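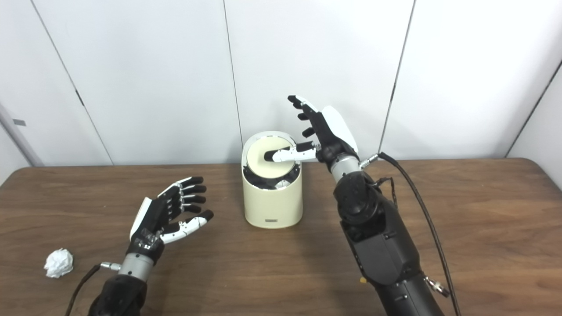

쓰레기는 뚜껑이 닫힌 다음에 어디로 갈까요?

글: 보글라르카 메드베 (Boglárka Medve)

사과를 먹으면 가운데 딱딱한 부분이 남습니다. 우리는 그것을 쓰레기통에 넣고 뚜껑을 닫습니다. 그러면 사과 심은 우리 눈에 보이지 않습니다. 하지만 눈에 보이지 않는다고 해서 사라진 것은 아니에요. 사과 심은 그때부터 긴 여행을 시작합니다.

저는 Somcombe라는 작은 마을에 살고 있습니다. 우리 마을에는 879가구가 있고, 매주 토요일 아침에 쓰레기차가 옵니다. 어렸을 때 저는 그 차가 쓰레기를 먹는다고 믿었습니다. 차 뒤쪽이 입처럼 열리고 큰 소리가 나니까요. 지금은 그 차가 쓰레기를 먹지 않고 꾹꾹 누른다는 것을 압니다.

쓰레기차의 배 속

쓰레기차 뒤쪽에는 커다란 철판이 있습니다. 이 철판이 내려와서 쓰레기를 안쪽으로 밀고 누릅니다. 봉지 안에는 쓰레기만 들어 있는 것 같지만 사실은 공기가 아주 많이 들어 있어요. 철판이 누르면 공기가 빠져나가고 쓰레기는 작아집니다. 그래서 차 한 대가 여러 골목의 쓰레기를 한꺼번에 실을 수 있습니다.

집에서도 비슷한 것을 해 볼 수 있습니다. 빈 우유갑을 그대로 두면 자리를 많이 차지하지요? 물로 헹구고 펼쳐서 납작하게 만들어 보세요. 같은 자리에 우유갑이 몇 개나 더 들어가는지 비교하면 재미있습니다.

차가 가득 차면 운전사는 Foston에 있는 큰 건물로 갑니다. 이런 곳을 '적환장'이라고 부릅니다. 어려운 말이지요. '옮겨 싣는 곳'이라는 뜻입니다. 작은 차들이 쓰레기를 내려놓으면 더 큰 차가 그것을 싣고 먼 곳으로 갑니다. 작은 차가 모두 먼 길을 가는 것보다 큰 차 한 대가 가는 것이 기름을 아낄 수 있습니다.

여기에서 길이 여러 개로 나누어집니다. 어떤 쓰레기는 땅에 묻히고, 어떤 쓰레기는 불에 타고, 어떤 쓰레기는 다시 물건이 됩니다. 그리고 사과 심 같은 음식물은 흙을 좋게 만드는 퇴비가 될 수 있습니다. 길을 하나씩 따라가 보겠습니다.

첫 번째 길: 땅에 묻기

쓰레기를 묻는 땅을 '매립지'라고 합니다. 그냥 구멍을 파고 쓰레기를 붓는 곳이라고 생각하는 어린이가 많습니다. 옛날에는 정말 그런 곳이 많았습니다. 요즘의 매립지는 케이크처럼 여러 층으로 되어 있어요.

맨 아래에는 물이 잘 지나가지 못하는 진흙을 단단하게 깝니다. 그 위에는 두꺼운 비닐 같은 막을 폅니다. 왜 이렇게 할까요? 비가 오면 빗물이 쓰레기 사이를 지나가면서 더러워집니다. 이 더러운 물을 '침출수'라고 부르는데, 이것이 땅속의 깨끗한 물과 만나면 안 됩니다. 그래서 바닥에 관을 놓아 침출수를 모으고, 따로 깨끗하게 만드는 시설로 보냅니다.

쓰레기를 넣은 다음에는 무거운 차가 위를 왔다 갔다 하면서 다집니다. 하루 일이 끝나면 흙을 덮습니다. 다음 날 또 쓰레기를 넣고 또 흙을 덮습니다.

매립지 속 깊은 곳에는 공기가 거의 없습니다. 공기가 없으면 음식이나 종이는 아주 천천히 썩습니다. 땅을 파서 살펴본 연구자들이 수십 년 전의 신문을 찾아서 글자를 읽은 일도 있다고 합니다. 그리고 공기가 없는 곳에서 썩을 때에는 메탄이라는 기체가 나옵니다. 메탄은 지구를 덥게 만드는 기체예요. 하지만 불이 잘 붙기 때문에, 관으로 모아서 전기를 만드는 데에 쓰는 매립지도 있습니다.

두 번째 길: 불에 태우기

쓰레기를 태우는 곳은 '소각장'입니다. 소각장 안에는 아주 깊은 창고가 있고, 천장에서 커다란 집게가 내려와 쓰레기를 집어 올립니다. 인형 뽑기 기계와 모양이 비슷하지만 훨씬 큽니다. 집게는 쓰레기를 들었다가 놓으면서 골고루 섞습니다. 젖은 쓰레기와 마른 쓰레기가 잘 섞여야 불이 고르게 타기 때문입니다.

쓰레기가 타면 뜨거운 열이 생깁니다. 그 열로 물을 끓이면 김이 나오고, 그 김의 힘으로 전기를 만들거나 가까운 집들을 따뜻하게 할 수 있습니다.

연기는 그냥 굴뚝으로 내보내지 않습니다. 여러 가지 장치를 지나면서 먼지와 해로운 물질을 걸러야 합니다. 쓰레기를 태워도 재가 남는다는 것도 기억해 주세요. 처음보다 양은 많이 줄어들지만 남은 재도 어딘가로 가야 합니다.

여러분이 집에서나 마당에서 쓰레기를 태우는 것은 절대로 안 됩니다. 위험하고, 집에는 연기를 깨끗하게 하는 장치도 없습니다.

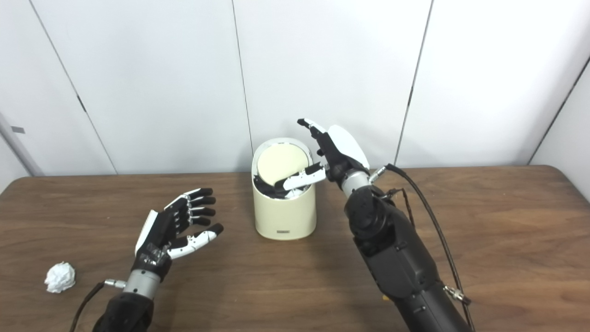 세 번째 길: 다시 물건이 되기

깨끗한 캔, 병, 종이, 플라스틱은 '선별장'으로 갑니다. 선별장은 종류별로 나누는 곳입니다. 움직이는 긴 띠 위에 물건들이 올라가고, 사람과 기계가 함께 일을 합니다.

철로 만든 캔은 어떻게 찾을까요? 자석을 쓰면 됩니다. 띠 위에 큰 자석이 있으면 철 캔이 위로 찰싹 붙습니다. 알루미늄 캔은 자석에 붙지 않아서 다른 방법이 필요합니다. 빠르게 도는 특별한 자석 장치를 쓰면 알루미늄 안에 잠깐 전기가 흐르고, 그 힘 때문에 캔이 앞으로 톡 튀어 나갑니다. 저는 이것을 처음 보았을 때 캔이 개구리 같다고 생각했습니다.

나눈 다음에는 재료마다 하는 일이 다릅니다.

종이는 물에 넣어 죽처럼 만듭니다. 잉크와 철심 같은 것을 없애고, 얇게 펴서 말리면 다시 종이가 됩니다. 그런데 종이는 아주 가는 실 같은 것, 곧 섬유로 되어 있고, 이 섬유는 재활용할 때마다 조금씩 짧아집니다. 그래서 종이를 끝없이 다시 만들 수는 없습니다.

유리는 잘게 부순 다음 뜨거운 가마에서 녹입니다. 유리는 여러 번 녹여도 성질이 거의 그대로입니다. 금속도 그렇습니다. 오늘 여러분이 마신 음료수의 캔은 예전에 다른 캔이었을지도 몰라요.

플라스틱은 조금 복잡합니다. 모두 플라스틱이라고 부르지만 종류가 많고, 서로 섞이면 좋은 재료가 되기 어렵습니다. 녹여서 작은 알갱이로 만든 다음 옷의 실이나 화분 같은 것을 만듭니다.

기름이 많이 묻은 피자 상자는 어떨까요? 제가 학교에서 자주 받는 질문입니다. 기름은 종이죽에서 떼어 내기가 어렵습니다. 깨끗한 뚜껑 부분은 찢어서 종이와 함께 내고, 기름이 밴 부분은 일반 쓰레기로 버리면 됩니다. 다만 마을마다 규칙이 다르니까 어른과 함께 확인해 보세요.

네 번째 길: 흙으로 돌아가기

이제 처음에 말한 사과 심으로 돌아가겠습니다. 사과 심이 퇴비가 되는 길로 가면 그곳에는 많은 일꾼이 기다리고 있습니다. 일꾼은 너무 작아서 눈에 보이지 않습니다. 세균과 곰팡이입니다. 조금 더 큰 일꾼으로는 지렁이와 쥐며느리가 있어요.

이 일꾼들은 음식물과 낙엽을 먹고 잘게 나눕니다. 일꾼들도 숨을 쉬어야 하니까 공기가 필요하고, 물도 조금 필요합니다. 큰 퇴비 더미는 일꾼들이 열심히 일하면 안쪽이 뜨거워집니다. 추운 아침에 더미를 뒤집으면 김이 올라오는 것을 볼 수 있습니다.

Braltcombe의 초등학교에서 아이들을 가르치는 제 친구 코르넬 세나시(Kornél Szénási)는 학교 텃밭 옆에 90리터짜리 퇴비 통을 놓았습니다. 4월에 아이들이 당근 껍질과 마른 잎을 넣기 시작했습니다. 처음에는 냄새가 조금 났다고 합니다. 껍질이 너무 많고 마른 잎이 모자랐던 것입니다. 마른 잎을 더 넣고 막대기로 저어 주니 냄새가 줄었습니다. 138일째 되는 날에 통을 열었더니 당근은 없고 까만 흙 같은 것이 있었습니다. 달걀 껍데기만 아직 그대로 보였다고 해요. 달걀 껍데기는 아주 느립니다.

얼마나 오래 걸릴까요?

물건이 썩거나 부서지는 시간은 모두 다릅니다. 그리고 같은 물건이라도 장소에 따라 시간이 달라집니다. 따뜻하고 공기가 잘 통하는 곳에서는 빠르고, 춥고 마른 곳에서는 느립니다.

사과 심은 보통 몇 주에서 몇 달이 걸립니다. 면으로 만든 양말은 몇 달이 걸릴 수도 있고 더 걸릴 수도 있습니다. 플라스틱 병은 아주 오래 남는데, 몇백 년이라고 말하는 책이 많습니다. 플라스틱 병이 만들어진 지 아직 몇백 년이 되지 않았으니까 끝까지 지켜본 사람은 없습니다. 과학자들이 실험을 하고 계산을 해서 짐작한 것이에요. 플라스틱은 썩는다기보다 점점 작은 조각으로 부서집니다. 이 작은 조각을 '미세 플라스틱'이라고 합니다.

집에서 해 보는 관찰: 작은 땅속 실험

준비물은 화분 하나, 마당이나 텃밭의 흙, 사과 껍질, 상추 잎, 종이 조각, 비닐 조각, 그리고 이름표로 쓸 막대기 네 개입니다.

화분에 흙을 반쯤 넣습니다. 네 가지를 서로 떨어지게 놓고 그 위에 흙을 덮습니다. 각각의 자리에 막대기를 꽂고 이름을 씁니다. 흙이 마르지 않도록 가끔 물을 주세요. 물이 고일 만큼 많이 주면 공기가 부족해집니다.

한 달 뒤에 어른과 함께 흙을 조심스럽게 파 봅니다. 장갑을 끼고, 끝난 다음에는 비누로 손을 씻습니다. 무엇이 가장 많이 변했나요? 무엇이 그대로인가요? 공책에 그림으로 그려 두고 다시 묻어서 한 달을 더 기다려도 좋습니다.

쓰레기의 무게를 재는 것도 좋은 관찰입니다. 저의 집에서는 어느 날 저녁에 하루 동안 나온 음식물 쓰레기를 저울에 올려 보았는데 700그램이었습니다. 감자를 많이 깎은 날이었습니다. 다음 날은 훨씬 가벼웠어요. 하루만 재면 그날이 특별한 날인지 알 수 없으니, 일주일 동안 재서 표를 만들어 보세요.

어려운 낱말 풀이

적환장: 작은 차의 쓰레기를 큰 차로 옮겨 싣는 곳.
매립지: 쓰레기를 층층이 묻는 땅.
침출수: 쓰레기 사이를 지나면서 더러워진 물.
소각장: 쓰레기를 높은 온도의 불로 태우는 곳.
선별장: 재활용할 물건을 종류별로 나누는 곳.
퇴비: 음식물이나 잎이 썩어서 만들어진, 식물에게 좋은 거름.
미세 플라스틱: 플라스틱이 부서져서 생긴 아주 작은 조각. 처음부터 작게 만든 것도 있습니다.

다음 글에서는 화장실의 물이 어디로 가는지 알아보겠습니다.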